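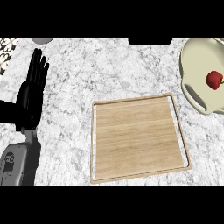 By Povilas Dambrauskienė | 2021-11-17

Sports > Media > Interviews

Eleni Dumitrescu has called 772 minor league hockey games on the radio and says she remembers maybe 20 of them. "The rest are one long power play in a cold room," she says, and orders more coffee.

She is the voice of the Horkora club, on a station that reaches most of Nallent and, on clear nights, a stretch of highway near Altia. The booth is over section 13, behind a pillar. For one corner of the rink she relies on crowd noise. "If they groan, we iced it. If they groan and throw something, we iced it twice."

She got the job in September, 33 days after applying to sell ads for the same station. The previous announcer had moved to Gape to call harness racing. Her audition was a preseason game in which both teams wore white for the first period. "I made up four line changes. The manager said I sounded confident."

Does she have a signature goal call? She winces. The station asked her for one, and she tried three. "One of them rhymed. My mother phoned during the intermission." Now she says who scored and stops talking until the horn is done.

She keeps her rosters on index cards, in pencil, and redoes them on the bus. The team has offered her a tablet. "It's very nice," she says. "I put my soup on it."

The next home game is Friday. She hasn't looked up who they're playing.

14 shares | 6 comments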